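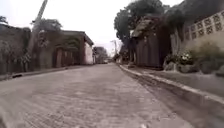
About us

Welcome to Stuvstead! We're a shared workshop for people who like building robots at home and would like a bit of company (and a decent drill press) while they do it. We began with two workbenches and a box of odd motors, and these days there are 30 of us on the books, plus whoever gets talked into coming along for a cuppa and stays until closing.

Most of what we build is small and practical. There's a pen plotter that draws birthday cards, a seed tray waterer, and a rover we call Leltik, which is our long-running group project and has been rebuilt more times than we'd care to admit – the current version has a 600 mm wheelbase, rubber tyres and suspension that is still being argued over. If you've never soldered a thing in your life, Leltik is a lovely place to begin, as there is always a cable needing to be remade.

Fitzgerald is our other big one, a bench-mounted arm with printed joints and a grey aluminium base. It can sort bolts by size on a good evening. The notes and drawings for both are in the green folders by the door, and members are welcome to copy them and take the ideas home.

Membership is $70 a term and covers the tools, the printer and everyday bits like screws, solder and heat shrink. Motors and boards you bring yourself, although the Hateck shelf is full of donated parts and you may help yourself to anything without a name on it.

We open at 6 pm during term and close for most of January. Kids are very welcome with a grown-up. Come and have a look around before you join – the kettle is usually on, and somebody will want to show you their gearbox.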